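## Soup night is back at Madora Hall

August was our best month yet - 209 bowls out the door, and hardly a crust of bread left over! Comfort Quansah's peanut and sweet potato soup went first, as it always does, and she's kindly agreed to make a double batch next time.
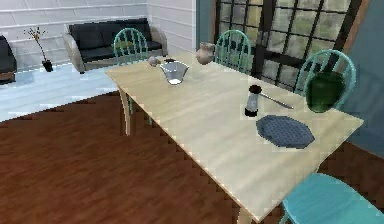

We're after a few more cooks for the spring run. You don't need to be fancy, just happy to chop onions and have a yarn. Leclerc Bakery is giving us day-old sourdough again, and the Etora Street gardeners have promised silverbeet, leeks and more pumpkins than we know what to do with. 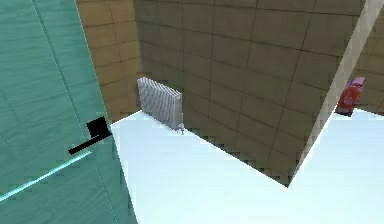
*Teal door, black lever handle.*

Entry is still $5, kids eat free, and doors open at 5.30 pm. The money goes towards a new stockpot and burner. We've raised $170 of the $600 we need, so please bring your neighbours (and your own bowl if you have a favourite).
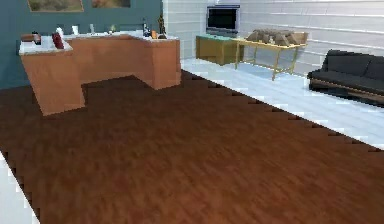
*The wooden counter with its white top.*

Recipes for the Prirkico soup swap can go in the box by the noticeboard. Vegetarian ones are especially welcome - we've only got lentil so far!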